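Gukamell picking kit: anyone else running it on a bin this size?
Posted in: Grippers & End Effectors > Kits and Bundles
5 min read

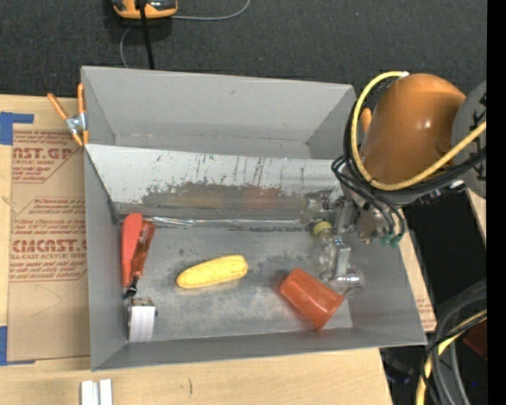 Gukamell gripper kit over our metal bin, toy and cup mix.

carleen_d
OK so I've had the Gukamell bin picking kit for a while now and promised a few of you a write-up. You get the gripper, the wrist adapter, a cable set and a year of their Silex software. Bring your own arm and your own bin. Mine is a big gray metal one with a sloped divider, clamped to a wood table, and I only use the front half for objects.

Good stuff first. Mounting took me one evening, and Silex found the gripper right away. On easy things (the yellow corn-or-banana thing is my favorite, it's such a nice shape to grab) I got 103 picks out of the first batch before I had to touch anything!

Now the bad. Clear plastic. Anything see-through against that gray floor and Silex just shrugs, or it grabs at the cap and calls it a day. And the supplied cable ties are junk, so my yellow cable still loops all over the wrist. Is that just me?

emiliano.c
Not just you on the clear stuff. We had the same fight in the Paris shop and ended up taping the bottles. Your bin floor isn't doing you any favors either, all those scuffs and rubbed spots. Try a matte liner before you blame the software.

silvia_kollar
I'm going to disagree with Emiliano a little. We ran a matte liner for most of September and it helped with the shiny-floor reflections, sure, but the clear objects stayed terrible. I think it's the default Silex model. Their support sent me a different one and my clear-object misses went from 70 down to 40 on the same test set. Better, still not something I'd pay the renewal for.

carleen_d
Ooh, which model? Mine only shows the two that shipped with it.

silvia_kollar
You have to email them. It isn't in the menu, which drives me nuts. Ask for the "low contrast" one and give them your serial number.

BeatS
What are people paying for this now? I was quoted for the kit plus 3 spare finger sets and it came in over the Fuchs gripper, and the Fuchs comes with decent cable routing in the box. From what I see of that wrist I'd be nervous about a snag every time the arm turns over.

emiliano.c
Fuchs is great hardware, but then you're writing your own grasp planning. Different product. For somebody starting from zero I'd still say Gukamell.

BeatS
Starting from zero and then emailing support for a hidden model, though? Come on.

carleen_d
Ha, fair. To answer Beat, I paid list and I haven't had a snag yet, but I run it slow (half speed, I get jumpy). I'd redo the cables before I ever turned it up. Also the orange spring clamps are mine, not from the kit, before anybody goes looking for them in the parts list. If you have a heavier bin you may not want them at all.

ottilie_w
Question about tight spots. How does it do with stuff right up against a wall? You've got that coral-red thing nearly flat to the left side and a cup down by the front. Our old suction setup hated corners and I'm shopping for a replacement.

carleen_d
Walls are so-so. The fingers are slim enough, but Silex leaves a safety margin that's too generous out of the box, so it skips things in the corners till you shrink it. The setting is under Workspace > Bin Edges. I cut mine in half and the corners got a lot better, with a scrape now and then.

silvia_kollar
Watch that margin if you have a soft liner in. We tore one.

ottilie_w
Good to know, thanks both. I'll ask for a loaner and try it on our own parts before I sign anything.

BeatS
If they give you one, please post the cable situation. I want to see how it looks coming off an arm they set up themselves.

Related threads
Silex license renewal: what do you get?
Fuchs gripper, long-term notes
Cable routing on small arms, show yours
Suction or fingers for mixed bins?
Matte liners that hold up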